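3 January 2026

Rain again since the morning, and the bakery downstairs is still closed for the holidays, so the building has no smell of bread. I had bread from yesterday with an egg. I wanted to write to my aunt before noon and I did not do it. I will do it tomorrow, I put the envelope on the shoes so I cannot forget.

The whole day went to the small things. In our apartment every drawer has small things in it. When I moved to Zelumthorpe I had one suitcase, and I remember I was proud of this. Now I have buttons, hooks, keys of doors I do not live behind anymore, three kinds of tape, and screws from a bed that we left in the old place. I took the drawers out one after the other and turned them over on a bed sheet on the floor. It made a terrible noise and the neighbor's dog answered.

Olanrewaju came at eleven with oranges and stayed until it was dark. He has more patience than I have. He says that a person should first make the groups and only after this look for the boxes, and I always do it in the opposite way: I buy a box, I feel that the work is finished, and the box stays empty until March. He is right, but I did not tell him so.

We cleared the table and put the white board on it, so that the small parts do not roll into the crack by the wall. It is much better to work on it than on the bare wood. A pin or a dark bead shows immediately. Then we took the clear box with the little compartments, the one I bought in Taver for 45 and was ashamed of the price.

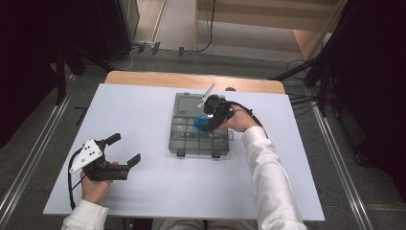
The question of the cloth pieces took a long time. I keep small pieces from everything I sew or repair, because the color will never be found again in a shop. Olanrewaju thinks they should go in a bag, all together. But in a bag I never find them, and then I cut a new piece from something good, and this is how I lost half of a pillowcase last winter. So the cloth goes in the box, only small pieces, one color in one place. The bigger ones can live in his bag, this is our agreement.

I was surprised how much I remember from a thing so small. There was a gray button from the coat I wore to my first work interview here. I said "I am agree" two times in that interview and they still took me. There was a receipt too, from Oyewole, the shop with the sewing things near the bridge, with number 2428 on it, and I have no idea what I bought. I kept the button and threw the receipt away. Then I took the receipt from the trash again, looked at it, and threw it away properly.

For lunch we had soup from the freezer. I had written no name on it and we both guessed wrong - he said lentil, I said pumpkin, and it was chicken. We ate it on the sofa with the bowls on our knees, because the table was busy.

In the afternoon I did the keys. I tried every one in every lock of the apartment and two keys opened something. The others I put in an envelope and wrote "keys, unknown" on it. Olanrewaju laughed at this, but he did not want to throw them away either. One has a tag with 342 and I think it is from the swimming pool, so I should bring it back, if they still want it.

What is left: the drawer beside the stove, the tin with the threads, and the cables, which I do not want to think about. I have also to ask at Estix if they sell the same box in a smaller size for the bathroom. My back hurts from the floor. He left four oranges on the counter and took home the tape that I do not need. I am going to bed early and I will read the library book, it has to be back soon and I am only at the second chapter.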